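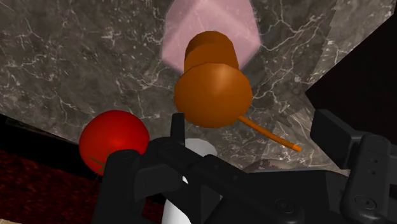
Computer-rendered still: a pink block and an orange mallet-like object on grey marble.

6 min read
Last updated: February

Week 4 handout: Reading a box office figure

Bring this to the tutorial with your own notes on it. I'd like to see crossings-out.

Most of you have grown up seeing weekend grosses reported like footy scores, and you treat them the same way, as a result. A footy score has an umpire. A box office figure has a distributor, a sales agent, a tracking service if you're lucky, and a journalist with a headline to fill by 9 am. This week is about what the number covers and who gave it out.

1. Gross is the till

The gross is what people paid at the counter. Sales tax may or may not be taken off first, depending on the country and sometimes on who's doing the talking. The cinema keeps its share. The distributor takes a fee, then recovers its prints and advertising. What's left goes toward the people who made the film, usually in an order set out in a contract you will never be shown.

So when a report says a film "made" 90 million, ask what the verb is doing. The film sold 90 million worth of tickets. On a flat split of half to the cinemas (too simple, but we'll use it in class), 45 million goes back to the distributor, and the fee and the advertising come out of that.

2. The Prasby example

We'll work with Prasby, a mid-budget thriller handled by Ollier. The announcement after opening weekend claimed a worldwide gross of 135 million. Three problems, and I'd want you to spot all of them without help.

First, "worldwide" included two territories that hadn't reported yet. Those were estimates, and the word "estimated" was in the second-last paragraph, well below where most outlets stopped copying.

Second, the weekend was 4 days long. It took in a public holiday and a night of paid previews. The earlier film it was said to have beaten opened over three days with no previews.

Third, no budget was given. Trade gossip put the cost at 90 million before advertising, and gossip is all it was. If you use that figure in an essay, call it unconfirmed and say where it came from. If it was right, then on our classroom split the film's opening brought back 67.5 million against 90 million spent. That doesn't make it a flop, as there were weeks still to run. It does make "smash" an odd word to choose on the opening Monday morning's copy desk, or on any other.

3. Records, and how they're built

Be suspicious of any record with more than two adjectives in it. "Biggest February opening for an original thriller" may well be true. So may "biggest opening for a left-handed director in a leap year". Keep adding conditions and every film wins something.

Ticket prices go up, too. A record in dollars is partly a record of what a seat costs. Admissions are a better measure across decades, and some countries publish them. Where they don't, you can divide the gross by an average ticket price, but premium screens and kids' tickets drag that average in opposite directions, so show your working and don't put a decimal place on the answer.

4. Screen counts

Kolář is my favourite teaching case because the headline was so small. A subtitled drama, reported as a disappointment beside Prasby on the same weekend. It was on 200 screens. Nobody writing it up gave the per-screen average, although it takes one sum.

Before you rush to its defence, per-screen averages can be gamed as well. Open in a handful of inner-city cinemas, put the cast on stage for a Q&A, and the average looks marvellous. It says very little about how the film will go in a suburban multiplex at 2 pm. I have read essays that swapped a blind faith in grosses for a blind faith in averages. I wasn't persuaded by those either. 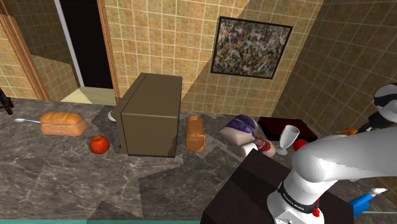 5. Exercise: the Toltard release

Toltard is a family animation. The distributor's statement reads, in full: "Toltard has stormed past 200 million and shows no sign of slowing." Write one page answering the following.

- Which currency, and who converted it?
- Over what period, and in which territories?
- Is it ticket sales, or have streaming and merchandise been folded in?
- What would you need to see before accepting "no sign of slowing"? (Hint: one total can't show a trend. Ask for the second weekend.)

Then rewrite the sentence so that you could defend every word of it. Most good answers come out longer and duller than the original. Marks are not taken off for dull.

Due at the start of the tutorial, on paper. The reading for next week is on streaming "views", where the numbers are worse.

3 comments
Shared 11 times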